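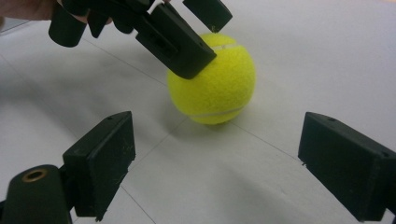
Brekness, 7 March 2021

4. Keeping the handheld pair in shape

I should say up front that this section is the one I most wanted to write, and the one Rainer Janssen kept telling me to shorten. It covers how we set up and look after one station, the table we call Osa, where a person works with a gripper in each hand. The learning results in the next section all rest on what comes off this table, so bear with me while I go on a bit about finger pads and cables!

We run the two grippers as a matched pair, and matched is a word I've come to take pretty seriously. When the pads on one side close a little crooked, the operator corrects for it without noticing (I do it too, every time), and then the correction ends up in the recordings as if it were part of the task. So before a session we do what Beril Güler named the Domer check, after the notebook page it was first written on. You set a tennis ball on the table, bring one gripper in from above until a pad just meets the felt, and hold the other one open and low with the ball between its fingers. Then you swap. A tennis ball is great for this. The felt shows you where a pad has touched down, and the ball starts to roll if you come in off center.

We tried the check with a wooden block first and I can't recommend it. A block forgives far too much, and you can press a badly seated pad against a flat side all day and feel perfectly happy about it.

Pads get scuffed, and for a long time I replaced them far too early. Faint scratches on the front face made no difference that we could measure. What did matter was a pad working loose on its mount, so now I wiggle each one by hand, and if there's any play I take it off, clean the seat and put it back on. Ingeborg Mayrhofer does the same job with a torque driver and gets nicer numbers than I do. We swapped pads on a fixed schedule of 800 grasps in the first version of the protocol and dropped that after three months; checking by hand caught the loose ones sooner.

The cables took more of our time than all the rest. Each gripper has its own, and it needs enough slack that the wrist can turn freely, but a loop that is too long drags over the board and tugs at the hand just when you are trying to be gentle. We settled on running them outward, away from the middle, after losing most of a week to a dropout that came and went. It was a connector being pulled sideways, of course. Friederike Tiedemann found it by having me repeat the same reach six times while she held the cable at different points. 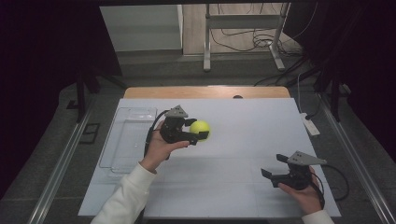 Figure 4. Two-handed work at the Osa table: left gripper closed on the ball, right gripper open.

The board itself gets wiped down, and we check that it still sits flat. A pale surface was Rainer's idea and a good one, as the dark fingers stand out well against it. Small items come and go depending on the task, and we write down what was out for each session.

After any repair we redo the zero position of both grippers, fully open and fully closed, even when only one of them was touched. It takes roughly four minutes. I skipped it once in May, on the Kettler runs, and those are the recordings we left out of Section 5.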